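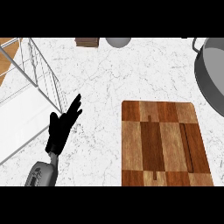 The sim kitchen, with the hand over bare marble. Cutting board at right, dish rack at left.

I have spent most of October in a kitchen with no kettle. The marble is lovely, though, and I've never had to wipe it.

The question Hiyori Nagano and I set ourselves was dull enough to be answerable: if you train a grasping policy on one rendered counter and then shuffle the clutter, how much of the training did you need? We had 600 simulated demonstrations from the Borwood set. We trained on all of them, then on a random 298 (a crash picked that number, and we kept it), then on 100.

The full policy did best, as you'd hope after that electricity bill. The 298 version was close enough behind that I reran it twice out of spite. The 100 version fell apart, mostly by closing its fingers with great confidence on air beside the thing it wanted.

Hiyori's theory is that the small policy memorizes where the counter furniture sits and treats the object as a rumour. She tested this by sliding the cutting board over a few centimetres and leaving the target alone. The grasp moved with the board. I had a much fancier explanation involving wrist angles, which I've since deleted from the draft.

None of this is new. There's a 1985 textbook on my shelf that grumbles about the same thing with worse graphics. Next up is randomizing the rack and the pot, then trying the whole business on the Plemetti arm, where the counter is laminate and things can break.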